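Ovach Baskets: data card and equipment planning notes

Release notes and buying guide for the basket nesting set
Last revised 15 May 2026

What you get

Ovach Baskets is a set of robot manipulation recordings built around one humble job: handling woven baskets that nest. If you've never tried it, baskets are a wonderful thing to give a robot. The rims are bumpy, the walls have gaps, and when two of them sit together there is very little room for a finger to get in. We love them, and we think more labs should budget for them!

The set holds 307 episodes. Each episode comes with the video streams, the joint positions, the gripper opening and a plain-text task line. Collection ran through March at our bench in Jarovport, and the release is free to use for research and teaching.

The second half of this file is about money. Most of the mail we get is from people who want to build something similar and are filling out a purchase request, so we've put our planning notes right next to the data and not in a separate document that goes stale.

The objects

All the objects are store-bought woven baskets with braided rims. We chose sizes that fit inside one another, in colors that are easy to tell apart on video.
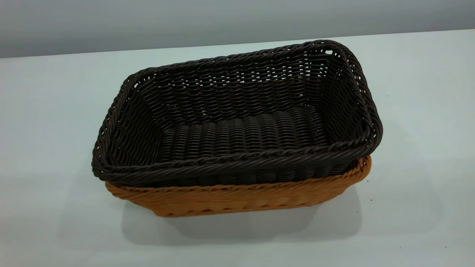
Dark brown basket nested in the tan one, fixed camera view.

Please buy your baskets before you buy your gripper fingers. We did it the other way around, and the first fingers we ordered were too wide to slip between two nested rims. Measure the gap with the baskets fully seated, take a few millimeters off for safety, and send that number along with your order. Baskets of the same listed size vary quite a bit, so get them all from one batch if the store will let you (ours did, bless them).

Keep spares. Strands snap, rims loosen, and a worn basket behaves differently from a fresh one. We log every swap in the object_log file so you can tell which basket was on the table for a given episode.

Folder layout

episodes/ has one folder per episode, numbered in order of recording
episodes/NNN/video/ has one file per camera
episodes/NNN/state.csv has joint positions and gripper opening, with timestamps
episodes/NNN/task.txt has the task line
object_log.csv lists basket swaps
calibration/ has the camera calibration files and the date each one starts to apply
budget/ has the blank planning sheet described below

Video and state share one clock. If you resample, resample the state to the video and keep the original timestamps in a separate column, because the calibration files are keyed to them.

Task lines

The task lines are short and a little uneven, since they were typed at the bench. Typical ones are "put the small basket in the large basket," "take the dark basket out" and "turn the basket upright." We left the spelling as it was. A cleaned-up version is in task_clean.txt wherever we made changes.

Planning your own bench

Our advice, and we'll happily shout it from the roof, is to price the whole bench at once. An arm by itself is a very handsome paperweight. The quote that matters is the one that includes mounts, cameras, cables, a table that doesn't wobble, spare fingers and enough storage for the video.

The planning sheet in budget/ has a row for each of these. Fill in the arm last. When we did it that way on our second try, we ended up choosing a smaller arm than the one we'd been dreaming about, and we had money left for better cameras and a proper set of spares. Best decision of the project!

Our cabling, mounting and camera line came to $1,549. We had penciled in far less. The cost was spread over brackets, longer cables, strain relief, a powered hub and a second round of brackets after the first ones flexed. None of those items looks like much when you see it on its own, so they're easy to leave off a request, and then you're back in the approval queue asking for a cable.

Things worth asking a supplier before you sign:

Can the wrist camera be mounted without drilling?
Are the cables a standard type, and what length is included?
What does a replacement finger cost, and how long does it take to arrive?
Is the bracket sold separately from the camera?
Does the warranty still hold if you print your own fingers?

We got quotes from Adlow and from Kandasamy. Both were patient with a long list of questions. Adlow quoted the bench as a single package, and Kandasamy itemized every bracket, which made the comparison slow but taught us a lot about where the money goes. We'd ask for the itemized version every time now, even from a firm that prefers to sell a package.

Cable runs deserve a line of their own in the sheet. Measure with the arm at full reach and the wrist turned as far as your task needs, then add slack for the loops. A cable that's long enough when the arm is parked can be badly short in the middle of a reach. 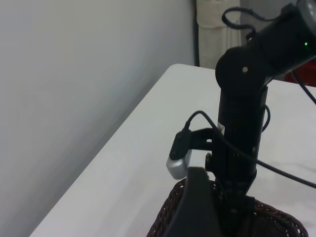 Renske wrote to us after the first release that her group had budgeted one cable per camera and regretted it by the second week. Buy two of everything that bends, she said, and put the spares in the same purchase order, since a reorder costs more in lost bench time than the cable does. She also asked us to list cable types in the card.

We took the advice. Cable types are now in calibration/cables.txt, and the planning sheet doubles any row marked "bends." If you have similar lessons from your own bench, please send them in. We really do fold them into the sheet.

What to spend on first

If your money arrives in stages, ours did too, and this order worked for us.

1. Table and lighting. A plain, pale, matte surface and soft, even light. Cheap, and every recording you make benefits from it.

2. Objects, with spares. Baskets cost so little next to everything else that it's silly to run short of them.

3. A fixed camera and its mount. You can start checking views and object placement before there's an arm in the building.

4. The arm and gripper, with spare fingers in the same order. Get a narrow pair and a wide pair if you can stretch to it.

5. The wrist camera. Ask for one that can focus close up. Inside a basket the weave is very near the lens, and parts of the view will go soft whatever you buy, so try a loan unit on your own objects before you commit.
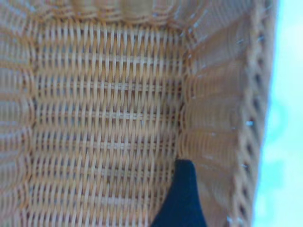
6. Storage. Video piles up faster than you expect. Price the backup copy along with the main one, and include the enclosure, which we forgot.

Running costs

We set aside 20 percent of the equipment total for the first year of upkeep, and that has held up well. Fingers and cables take most of it. Baskets hardly register. If your accounting system separates equipment from supplies, check which side fingers fall on before you order. Ours went through as supplies, which meant they could be reordered without a new approval, and that saved us a lot of waiting.

Bench time is the cost people miss. Resetting the baskets between episodes takes a person, and that person should be in the budget from the first draft. The sheet has a row for it at the very top, in bold, where it's hard to skip.

Known limits

All episodes were recorded at one bench, so backgrounds and lighting don't vary much. Models trained only on this set may struggle in a busier room.

Dark baskets are harder to read in the shadowed corners. We kept the lighting steady and did not correct for this in the files.

Close wrist views contain blur. If you need sharp weave texture throughout, use the fixed camera stream.

Failed attempts are included and marked in state.csv. Please don't strip them without looking. Some of the most useful moments in the set are a finger catching on a rim and getting free again.

Changes in version 2

Added calibration/cables.txt
Added the "bends" column to the planning sheet
Moved the budget notes into this file
Fixed a swapped start date in the calibration folder
Corrected task lines that named the wrong basket

Getting help

Open an issue in the project tracker with the episode number and, for budget questions, your filled-in sheet with prices removed if they're confidential. We read all of it, and a half-finished sheet is fine.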